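List: historic-maps-technical
Subject: Re: Fitting the Eltumdale estate sheets
Date: July 2018

> We have the 1715 estate survey of Eltumdale as 9 separate sheets,
> scanned flat at 400 dpi. I fitted all of them in Trestance with a
> second-order polynomial and the residuals look very good, but the
> field edges don't meet where sheets 4 and 5 join. The gap is worst
> at the northern end, by the beck. Should I go up to third order, or
> is there a better way of forcing the edges together? The Pritchard
> transcription of the field book is finished, if that is any use.

I would go down an order before going up. A second-order fit has six coefficients in each direction, and with few control points it will bend to suit whichever of them are wrong. Small residuals only tell you that the surface passes near the points you gave it. They say very little about the ground between them, and nothing at all about the ground beyond the outermost point, where your gap is.

My order of work would be as follows.

1. Join the sheets before fitting them

Trim each scan to the inner neat line and match the sheets to one another first, using field corners that are cut by the join. Allow shift, rotation and a single scale per sheet. If one sheet needs a noticeably different scale from its neighbours, the paper has probably shrunk. Write the value down, as you will want it later.

Check the scale bar in both directions where there is one. Laid paper often shrinks more one way than the other, and in that case a separate x and y scale is fair. Do this per sheet, with no bending.

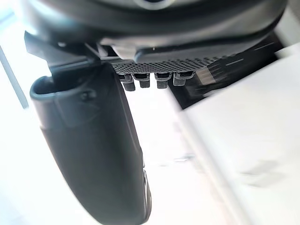

2. Choose fewer and better control points

On the Urkar sheets we ended up with 33 points over the whole mosaic and threw out a good many more. Church towers, bridge abutments and township boundary stones held up well. Road junctions did not, as most had been moved or widened at enclosure. Becks are poor anywhere on soft ground, and I would drop every point you have along yours.

Keep several points back from the fit and use them only for checking. Quote the error at those points in the metadata and leave the fit residuals out.

3. Fit the mosaic as one piece

Use a first-order transformation on the joined image. If the check points then show a steady drift across the estate, look at the surveyor's method before reaching for a higher order. A chain that was slightly long will give a plain scale error, which first order already absorbs. A bad angle at one station will swing everything measured from it, and no polynomial describes that properly.

4. Compare areas with the field book

The Pritchard transcription is useful at this stage. Digitise the closes, compute their areas and set them against the stated acreages. Make sure first that the book uses statute acres. Customary acres were still common in northern surveys of that age and the difference is large enough to look like a fitting fault.

On your direct question, I would avoid third order on these sheets. A thin plate spline will close the join, but it does so by hiding the error, and I would only use it for a display copy.

One thing about Trestance: it resamples on every export. Save the control points from each stage and apply the combined transformation once to the original scans.

Could you post the control point table for sheets 4 and 5, with the residuals in metres? The plain text export is fine, as the list strips spreadsheets.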